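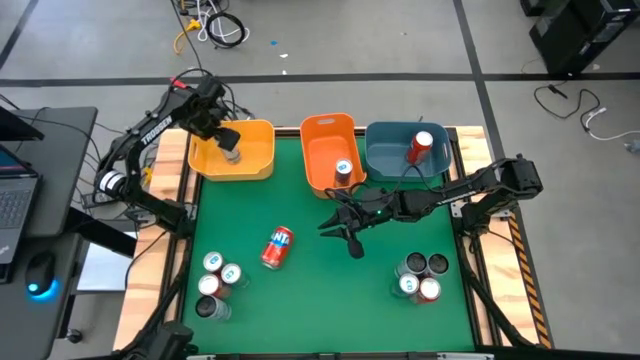
Flundine adds same-day van booking in Trestia

Flundine, the moving and delivery booking site, opened same-day van slots in Trestia on Monday. Before this, customers there had to book a day ahead. Slots run until 5 p.m., last pickup an hour before that.

Price is shown up front, payment by card on the site. No phone calls, no quote forms. Cancel up to 4 hours before pickup and its free, after that you lose the deposit.

The company says 22 drivers have signed on so far, most of them owners of their own vans. Load limit is 800 pounds per trip for the small van. Bigger trucks still need the day-ahead booking and that won't change before July.
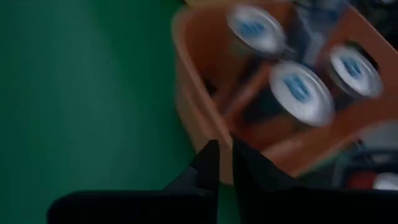 Small business orders are the part Flundine seems keenest on. Cafes and corner stores can set up a repeat run, same crate, same address, every week, and change it the night before. Drinks are on the accepted list, so cans standing upright in a plastic crate with a divider, like the orange one here, can go as they are. Glass has to be boxed and taped. Open bags are refused at the door.

Rival service Perico already does same-day in Trestia but only for furniture. It has not said weather it will match the new slots.

Stairs cost extra on both. Flundine charges per floor, Perico a flat fee.

Next on the list is Chien, across the river. No start date yet. Drivers there can sign up now thru the Flundine site, own van and insurance papers required.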